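4.2 Small objects at floor level

The claim that clutter on the floor signals a household under strain has been repeated so often in the tidying literature that it is seldom tested. Liem and Wolde coded it as a single variable, "displaced item", and found what they expected to find. We are not persuaded. A thing on the floor is displaced only if it has a place elsewhere, and their coding sheet gave raters no way to establish that.

Our own material from the Jolholm flats gives 327 floor-level entries, of which 320 could be matched to a resident's account. The remaining entries were dropped. Residents were asked on a Wednesday evening where each item belonged, and many gave the floor as their answer. Plates and saucers under absent pot plants were the usual point of dispute – raters wanted them in a cupboard, residents did not. Footwear divided people along much the same lines (see Figure 3).

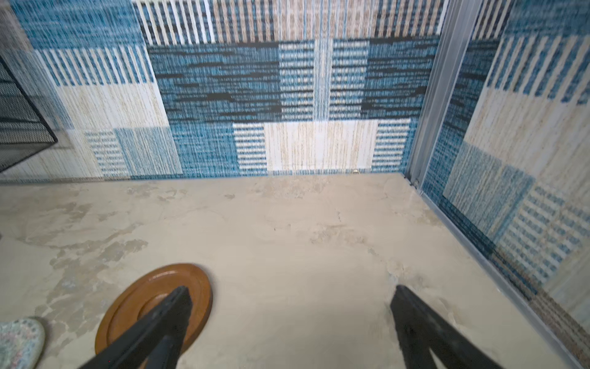
Figure 3. Round brown plate and patterned slipper on a mottled, concrete-like floor, patchwork-patterned wall behind.

Surface finish complicates matters further. On a plain, even floor an object stands out, and a rater will mark it as clutter quickly. On a blotchy or cracked one the same object may be passed over, or the floor itself marked down as dirty. The Barros scale treats "visible staining" as a tidiness item with a weight of 4, the same weight it gives to unwashed dishes. We can find no justification for this in the original paper. A patchy grey-brown colour may be a deliberate finish, ordinary wear or a spill, and a rater looking at a still picture is guessing.

Wall pattern receives no weight at all under Barros, although the Arnen raters told us they scored busy rooms more harshly. Whether they did is another question; their scores were too scattered to say. We have kept pattern as a descriptive field and left it out of the totals.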